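Search articles Go

A Kerb Appeal

Tronside's delivery robot gets its schooling in a simulated city before its wheels touch a real pavement, and I spent a very happy afternoon driving round in it. The package is called Carkport, and it costs £300 a month.
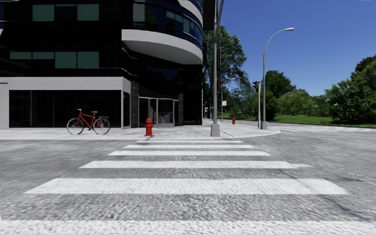
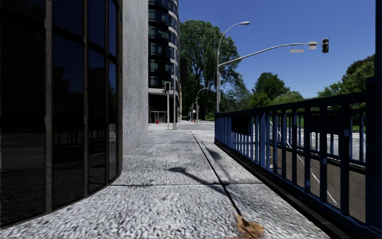 Street corners in Carkport, with a crossing in the first view and a railed walkway in the second.

Nuria Sisay, who leads the mapping team, handed me the controls and let me loose. The kit ships with 326 routes (I managed 17!) and you can rerun any of them as often as you like. What won me over was the ground: rough paving, worn paint, sharp shadows, all the stuff that muddles a small robot.

It isn't perfect. Menus are a maze, and loading a new district took over 100 seconds on my laptop. Temitope Obi promises a quicker version in March, and I'll be first in the queue.

We use cookies to improve your visit. Accept Manage settings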